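**Silla para teletrabajo: ¿malla o espuma?**

**rulo_79** · 2020-12-08

Paso más de 98 horas al mes sentado y la silla vieja ya no sube. Dudo entre la Grokby de malla y la Wimeck con asiento de espuma. Mido poco y la mesa no se puede bajar. Mientras tanto alterno la cama y una silla de casa.

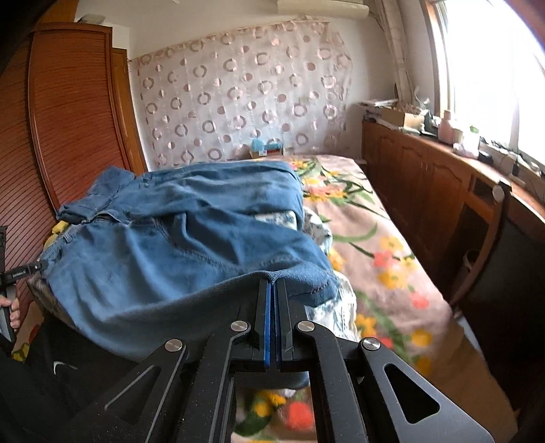 *Los vaqueros, sobre la cama.*

**teclagris**

Malla. Tuve una de espuma y a los dos años el asiento estaba hundido. Mira también que los reposabrazos entren debajo de la mesa.

**Marjal**

No estoy de acuerdo con lo de la malla. En la Grokby el borde delantero es duro y si eres bajo se te clava en los muslos. Con mesa fija necesitas subir el asiento y poner reposapiés. El mío es un Cleleck y cumple.

**teclagris**

Eso depende del ajuste de profundidad. La mía lo trae.

**Marjal**

La tuya puede, la básica no.

**rulo_79**

La que miraba es la básica, así que gana puntos la Wimeck. Dejo la silla de ahora.
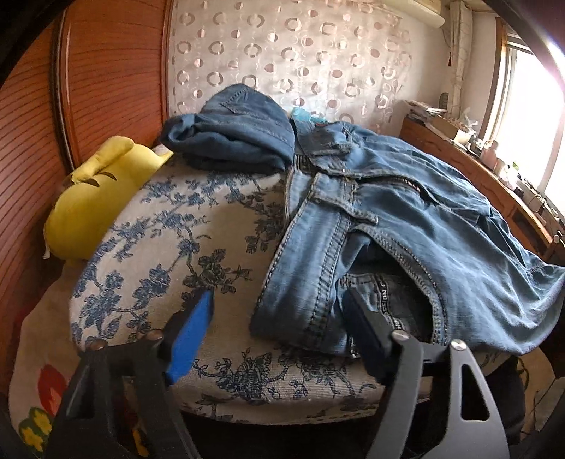
*Asiento tapizado, crema con flores azules.*

**ocho_patas**

Antes de comprar prueba alguna. En Heinonen tienen sillas expuestas y en septiembre me dejaron sentarme un buen rato en varias. Pregunta por la devolución, a mí me cobraban el transporte.

**rulo_79**

Voy el sábado con las medidas de la mesa. Si la Wimeck baja lo suficiente me la quedo, y el reposapiés lo pido aparte.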